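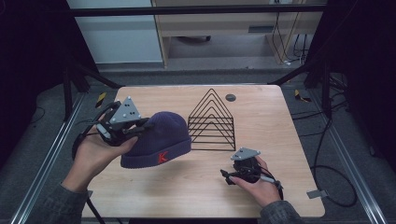

I have been promising a hat column since November, so let's get to it. My knit hats used to live in a heap on the closet shelf, and every time I wanted one I got the one at the bottom, squashed flat with a crease down the middle. Vesna Tomić finally talked me into giving them a proper spot by the door, and I'm a convert! A beanie with a good deep cuff will stand up by itself if you fold the cuff evenly and set it down on it, like the dark one with the red K on the front. The crown keeps its round shape and you can see which hat is whose before you've got your boots on.

Now that it's warm (mostly – I scraped my windshield twice last month) it's time to put the winter things away, and I'd ask you to wash them first. I do mine in the sink with cool water and a little baby shampoo, squeeze them out in a towel, and let them dry flat over a day or two. Please don't wring them. Tassanee Sitthichai puts a bowl inside hers while they dry and says it keeps the crown from going pointy. I tried it with a cereal bowl and ended up with a very wide hat, so pick a small one.

If you have a stitched letter or patch on the cuff, turn the cuff inside out before it goes in the water. Red thread makes me nervous next to anything pale, so I wash those on their own.

For storage I use a cotton pillowcase with a cedar block dropped in. Plastic bags are fine for a week but I don't like them for a whole summer. Stuff the crowns with tissue if you have it.

Hats you've outgrown or gone off can come to the swap table on 18/05/2019, clean please, and with a name tag pinned on if you'd like them back when they don't find a home. Rungnapa Yensuk is bringing her yarn scraps too, and she has 95 little balls of it, so come with a bag. I'm after anything in mustard.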